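Diary, September

Up at six. Finished the second pass through the road board minute books before breakfast and started on the loose correspondence, which is in worse order than the finding aid suggests. The finding aid gives 187 items. The box holds more than that, as several letters have enclosures that were never numbered separately. I have given these the parent number with a letter suffix and will tell Shuzhen Tang at the library so that her list and mine agree.

The question for the day was when the district stopped being called Skarkberg and became Kutby. The usual account, repeated in both local histories and on the plaque outside the hall, is that the name was changed at a single public meeting, on the motion of a publican, after a dispute with the railway over misdirected freight. I have never found a source for the meeting older than the first of the two histories. The second history cites the first.

The minute books show something slower. Skarkberg appears in the headings of the first volume without variation. In the second volume the secretary writes "Skarkberg or Kutby" four times, all in connection with the gravel reserve on the creek. By the third volume the heading is Kutby and the old name survives only in the description of the northern boundary. At no point is there a resolution. There is a change of secretary between volumes two and three, and the new man's first heading uses the new name. I would not put weight on that alone, but it is a better fit with the paper than the publican.

The railway dispute is real, or at least a railway dispute is. Two letters concern freight sent to the wrong siding. Neither mentions the name of the district as the cause. The first blames a clerk and the second blames the first letter.

The form of the name is a separate matter. Washington Caldeira holds that Kutby was the name of a pastoral run and was carried over to the district by use. His evidence is a lease map with the word written across the creek flats. I looked at his tracing again this morning. The lettering runs over the line of the creek, so it could label the run, the flats or the crossing. The original needs to be seen. A tracing loses the difference in ink between the surveyor's hand and later additions, and on this map there were certainly later additions, as the school reserve is shown and the school is not mentioned in the minutes until volume two.

Skarkberg is easier. It was the name of the first selection on the ridge, given by the selector, and it is spelt three ways in the rate books (Skarkberg, Skarkburg, Scarkberg). The spelling with the single S and k is the one he signs with. I have used it throughout the draft and listed the others in a note.

Mid-morning on boundaries. The parish of Wei lies to the east and was never part of the road district, although every modern map of the old district that I have seen includes it. The error comes from the amalgamation, when the new shire took in both and drew one line around the lot. The northern boundary is described in the proclamation as following the ridge track for 43 chains and then the fence line. The fence has gone. The track has been realigned at least once. I plotted both candidates on the current sheet and they differ by a paddock's width, which decides whether the Skarkberg homestead was inside its own district. I make it inside, narrowly. Plotted the alternative in pencil and kept it.

Lunch at one, bread and the last of the soup. Rang Shuzhen, who confirmed that the lease map is held flat in the large plan cabinet and can be seen with notice. She also said that the photographs of the old hall have been rehoused, and that the captions on the backs were copied out before they went into sleeves. Asked for the captions. One of them is supposed to carry a spelling with a double t. 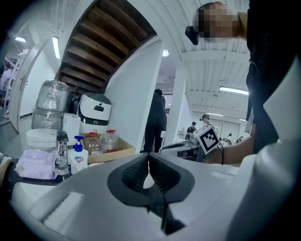 Afternoon

Typed up the morning's references. Jotside is still the open item. It is named in the minutes as a "place commonly so called", with a culvert, a pound and a complaint about goats, and it is on no map. The culvert gives the best chance of fixing it. The contract for the culvert states a distance from the hall, but there were two halls, and the contract falls in the gap between the burning of one and the opening of the other. Measured from the old site, the culvert lands in the creek bed, as a culvert might. Measured from the new site it lands on a dry slope. Old site preferred.

Washington called in at three with a photocopy of the shire's amalgamation report. The report was printed in 2000 and has an appendix of former place names, 20 in all, with one line on each. Skarkberg gets "former name of Kutby". Jotside is absent. Wei is given as a ward, which it was only after the amalgamation. There are no references. He thinks the appendix was put together from the second history, and the order of the entries supports him, as it follows the order of the chapters and not the alphabet.

We went over the secretary question. He accepts that there was no resolution in the surviving minutes, but points out that volume two wants its final gathering. The stubs are there. A resolution could have been on the missing leaves. This is fair, and I had passed over it too quickly. The leaves would cover one meeting, possibly two. The next volume opens by confirming the minutes of the previous meeting without saying what was in them. I have altered the draft from "no resolution was passed" to "no resolution survives" and added a sentence on the stubs.

He will not move on the lease map and I will not move until I have seen it.

After he left I checked the rate books for the year either side of the gap. The printed forms have the district name written in by hand. Before the gap it is Skarkberg on every form. After it, Kutby on most and Skarkberg struck out and corrected on the rest - the corrections in a second ink. Whoever did this had stock of the old forms already filled in and used them up. That suggests the change had a date, and that somebody in the office knew it. It is the first thing I have found in favour of Washington's missing resolution. Noted the folio numbers and wrote to tell him.

Rain from five. Draft of section three stands at nine pages with the boundary plan still to be redrawn in ink.

To do: notice to the library for the plan cabinet. Captions from Shuzhen. Check whether the government gazette carried a notice of the change, searching under both names and all three spellings. Ask after the culvert contractor's account book. Buy pencils.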